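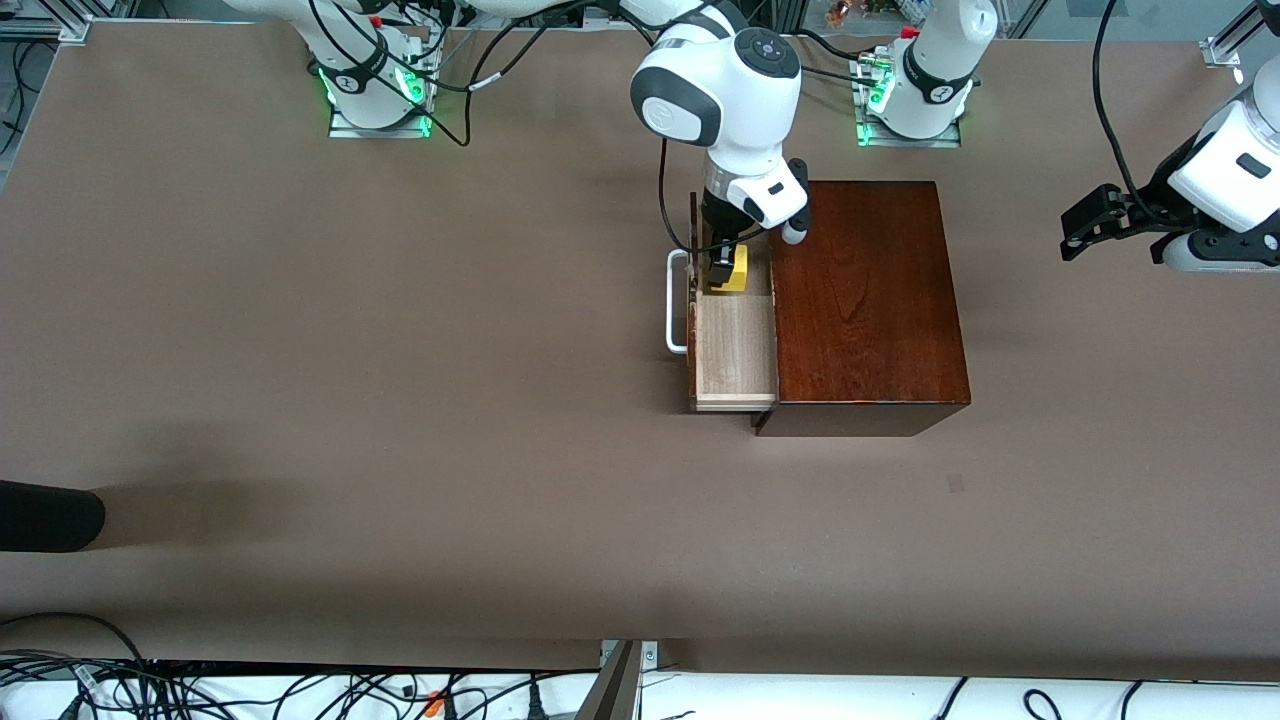
The cabinet with its drawer open. Yellow block towards the back.

May 2025

Notes on the small cabinet, continued from the post on handles. The outside has a glossy mahogany finish, with grain showing on the top. The inside of the drawer was left bare and is much paler. I considered staining it to match and decided against it. Finish inside a drawer goes tacky in warm weather, smells for months, and transfers to whatever is stored there. Bare wood can be sanded if it marks.

The handle is a white metal bar from Achterberg. It stands far enough off the front to get fingers behind it, which the old knob did not allow. Two screws, tightened by hand. A driver set too high will strip the holes, as I found on the previous front.

Running surfaces: candle wax on the bottom edges of the sides, rubbed in and buffed with a rag. I tried the Trusent spray last August and it collected dust. Wax needs repeating, but the drawer can be out and back in a minute.

Tumaini Langat wrote to ask about stops. I have not fitted any. The low sides make the drawer easy to lift clear for cleaning, and a stop would get in the way of that. For heavier contents I would add one – a thin strip glued behind the top rail is enough.

Still to do: felt under the base, and a second coat of wax on the left runner.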